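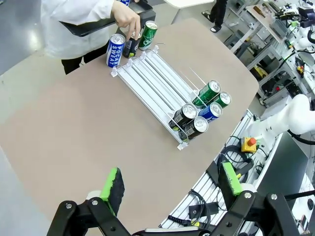
Machines still do the easy half of most chores, and this inspection sheet is meant to show which half that is. Ritoline asked us to check the can restocking station before it is considered for the break room at Festetti. Putting drinks away is as close to a kitchen chore as this shop gets. The rack has clear dividers between its lanes, and the cans lie on their sides in it, while the ones waiting on the table stand upright. Each can has to be turned as well as moved, and that turn gets its own line in the checklist.

Home | Checklists | Shop Floor | Household | Contact

Print this page | E-mail this page

Filed under: Inspection Sheets, Automation at Work

Can restocking station, pre-use inspection
Inspector: Yetunde Lawal
Date: October 3, 2020

1. Emergency stop within reach of the operator.
OK. Red button on a yellow box, beside the table. Keep it on that side.

2. Cables clear of the arm's travel.
NEEDS WORK. Black cables are tangled on and around the aluminum frame. Tie them down and move the power adapter off the rail.

3. Gripper pads in place on both fingers.
OK. Both green. Replace as a pair.

4. Hands clear of the rack before the arm is started.
NEEDS WORK. Cans are set out by hand at the far end of the shelf. Add a spoken "clear" before each start.

5. Pick up an upright can.
PASS. 71 picks, three drops.

6. Turn the can and lay it in the lane.
PARTIAL. 15 cans went in crooked and had to be straightened by hand. Danladi's sheet from May lists the same fault.

7. Sort by drink, one kind to a lane.
NOT TESTED. Brosura has not sent the label file.

8. Dented or leaking cans set aside.
FAIL. The arm shelves them with the rest. A person has to look them over first.

Comments: Fit for supervised use once items 2 and 4 are closed. It does not replace the person who stocks the cooler. Repeat items 5 and 6 after the cables are tied. Work order 963 is open for the cables.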